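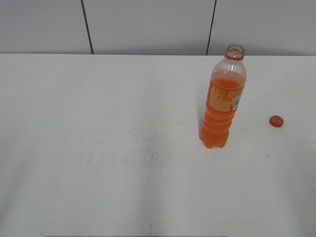

How does a robot put the cap on a bottle?

By Selamawit Worku
2020-07-12

You can put the cap back on a bottle without thinking. You pick it up, set it on top, turn it until it feels tight, and stop. For a robot this is one of the harder jobs in the kitchen. At our workshop in Surside we use a bottle of orange drink and its cap to find out how good a robot hand is. This page explains how we do it and what we have learned so far.

What is a gripper?

A gripper is the part of a robot that holds things. It goes on the end of the robot's arm, where your hand would be. Some grippers have two flat fingers that open and close like a pair of tongs. Some have more fingers, and some have no fingers at all and use a suction cup.

We have been comparing three. The first is called Ponine. It has two stiff metal fingers with rubber pads on the ends. The second is called Gamage. It has three fingers that bend in the middle. The third is called Umitz, and it is made of soft silicone that curls up when air is pumped into it.

All of them fit on the same arm. We wanted to change only the gripper and keep everything else the same. If you change two things at once, you can't tell which one made the difference. Your teacher may call this a fair test.

Step one: finding the cap

Before the robot can pick anything up, it has to know where things are. It does this with a camera. The camera takes a picture, and a computer program looks through it for shapes and colours it knows.

A bottle full of orange drink is fairly easy to find on a white table. It is tall and bright. The top of the bottle is harder. The plastic there is clear, so the camera sees straight through it to whatever is behind. A computer can mistake the edge of the clear plastic for a line on the wall.

The cap is orange too, so it shows up well against the table. But it is small and it lies flat. If the program gets its position wrong by the width of your little fingernail, the fingers can close on nothing or push the cap away.

Step two: picking it up

Try this yourself with a bottle cap on a table. Use only your thumb and one finger, and keep them straight. You will notice that your fingertips have to go right down to the table to get a good hold on the sides.

Ponine does well here. Its fingers are thin and they go exactly where the arm sends them. The trouble is that they are stiff. If the arm goes down a tiny bit too far, the metal hits the table, and the robot has to stop so that nothing breaks.

Umitz doesn't mind touching the table. The soft fingers just bend. But they are fat, and when they curl they sometimes roll the cap over on the way up. Then the robot is holding it upside down, and an upside-down cap won't screw on to anything.

Gamage is in between. It takes longer to close, but with three fingers around the cap the grip is even on all sides, and the cap usually ends up in the middle.

Step three: lining it up

Look closely at the neck of a drinks bottle after the cap has come off. You will see raised lines running around it. These are called threads. There are matching lines inside the cap. When you turn the cap, the two sets of lines slide along each other and pull the cap down.

This only works if the cap is level when you start. If it is tilted, the lines cross over each other and get stuck. Engineers call this cross-threading. You have probably done it with a jam jar.

People have a trick for this. Many of us turn the lid a little the wrong way first, until we feel a small click, and then turn it the right way. We taught our robot the same trick. It can't hear the click, but there is a sensor in its wrist that measures pushing and pulling, and the sensor can feel the cap drop.

Step four: turning and stopping

Your wrist can't go round and round, so you turn the cap a bit, let go, take hold again and turn a bit more. The last joint of our robot's arm can turn further than your wrist can, but it still has a limit. If the cap is not tight by then, the robot has to let go and start another turn.

Then it must know when to stop. If it stops too early, the drink leaks. If it keeps going, the whole bottle starts to spin, or the plastic gets squashed. A full bottle is heavier and harder to squash than an empty one, so we test with drink inside.

How we keep score

Each gripper gets 50 tries at a time. Before every try, a person puts the bottle and the cap in new places on the table. If they were always in the same place, the robot could do the job without looking, and the test would tell us nothing about the camera.

We started in April and have now done 1,263 tries altogether. After each one we write down how far the robot got: did it find the cap, pick it up, line it up, and tighten it? Writing down each step helps more than a plain yes or no. A gripper that always fails at the last step needs different work from one that always fails at the first.

So far Gamage finishes the whole job most often. Ponine is the quickest when it works. Umitz has the most trouble with caps, but in a different test with soft fruit it came first, so we are keeping it.

Words to know

Gripper: the part of a robot that holds things.
Sensor: a part that measures something, such as light or force.
Threads: the raised lines on a bottle neck or inside a cap.
Cross-threading: when a cap goes on crooked and gets stuck.
Fair test: a test where you change only one thing.

Try it at home

You need an empty plastic bottle with its cap, and a pair of thick gloves. Ask a grown-up to find you a bottle with a wide base so that it doesn't fall over easily.

1. Put the bottle and the cap on a table.
2. Screw the cap on with your bare hands. Ask someone to time you.
3. Do it again wearing the gloves.
4. Now try with one hand only, without holding the bottle.
5. Do each one 7 times and write down all the times.

Which way was slowest? Did you drop the cap, or did it go on crooked? Keep your results, and swap with a friend who used a different size of bottle.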